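From: Widine Home Kitchens list
Subject: Re: storing the silicone gloves (and the coffee tile question)
Date: October 2021

On the list, one of the newer members wrote:

> Hi all, quick one from the Navarrete building. I bought the silicone
> dishwashing gloves everybody was talking about in March and I love
> them, but they live in a sticky heap under my sink and one of them
> smells like an old sponge. Do you hang them? Fold them? Throw them in
> a drawer? Also, does anyone put them through the dishwasher?
>
> And while I'm here, is it true that somebody on this list has a
> coffee picture on the kitchen wall made of tiles? My husband says
> that's tacky and I say it's adorable. Please settle this.

Hello from a very rainy kitchen!

I'll take the second part first because it's more fun. Yes, that was me, and no, it isn't tacky, and please tell your husband I said so. We put the coffee panel in when we redid the wall. I was going to have the big white marble-look tiles all the way across and then I saw the little gray and white ones with the cups and the beans and that was that. They were a discontinued line from a place called Cemovton and I got the last of them. My favorite is the cup with the beans spilling all over the saucer. The grout needs a scrub more often than I'd like, but that's true of any small tile, and the big shiny ones next to it show every splash anyway.

OK, gloves. I have a pink pair and a blue pair. Pink is for dishes and blue is for everything I wouldn't want near a dish (the stove, the trash can, whatever the dog did). I used to keep all of them under the sink just like you and I had the exact same smell. It's water in the fingers. You pull your hand out, the glove collapses, and whatever got inside stays inside for a week.

So now I do this at the end of the day. I rinse them on my hands with dish soap, same as washing my hands, then take them off and turn the cuffs down and stand them up over two tall glasses overnight. In the morning I lay them out on the counter and go over each one with a towel. The bristly kind hold a surprising amount of water between the bristles, so shake those over the sink first or you'll be mopping. Then they go in a box. 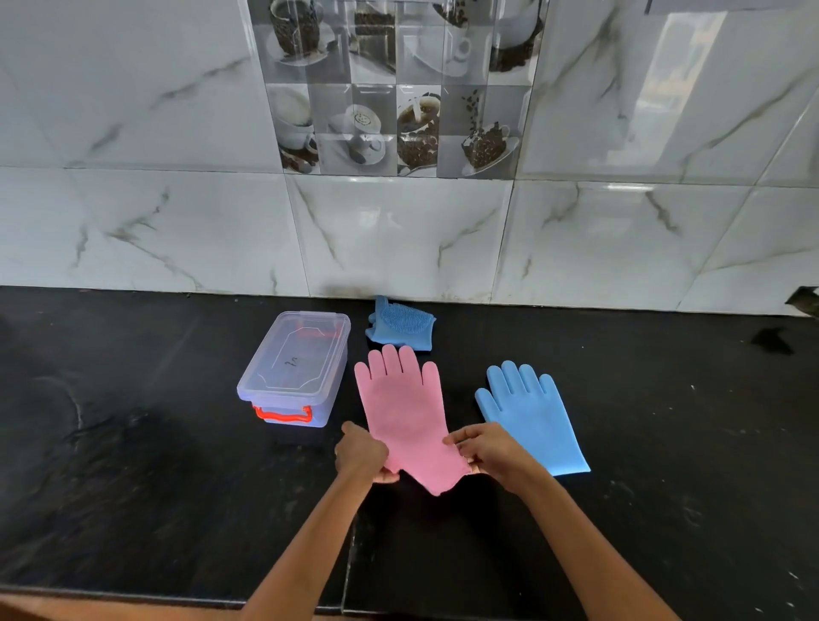 Widine Home Kitchens, Cleaning and Storage Group

The box is just a clear plastic one with a lid that snaps on and an orange handle that folds down flat in front. It used to hold cookie cutters. I like being able to see through it, and the handle means I can grab it off the shelf with one hand while the other one is holding a pan. If the gloves are the least bit damp I leave the lid off until after lunch. Don't snap it shut on wet gloves, you'll have your smell back by Thursday and you'll be mad at me.

About getting them flat: hold the cuff open with both hands and give it a little stretch, with the fingers pointing away from you, and spread the fingers out on the counter before you fold anything. If you fold them with a finger tucked inside they take on that shape and it's a pain to get your hand in next time. My blue ones are terrible about this. One lies down like a lamb and the other one crumples up every single time, no matter what I do to it. I fold mine once, at the palm, and put the thumbs on the inside. A friend of mine rolls hers like socks, and they seem fine, so roll them if you like rolling.

Dishwasher: I have done it, top rack, and they came out OK, but one flipped over and filled up with gray water, so now I don't bother. Somebody here boiled theirs once, I think? I'd love to hear how that went, I could never find the message again. (The archive search gave me 663 results for "gloves" and I gave up.)

One more thing, if they feel tacky or chalky even when they're clean, that's soap film, at least it was on mine. Warm water with a splash of white vinegar, 30 minutes in the sink, rinse, and they felt new. I also tried the Brusuline powder that was going around the list last spring and all it did was get in the grout.

I've been thinking about a hook on the inside of the cabinet door for the blue pair, because I'm running out of room in the box now that I've started keeping the bottle brush in there too. If anybody has found a stick-on hook that survives steam, tell me which one! Mine fall off in the night and scare the dog.

Go buy the tiles.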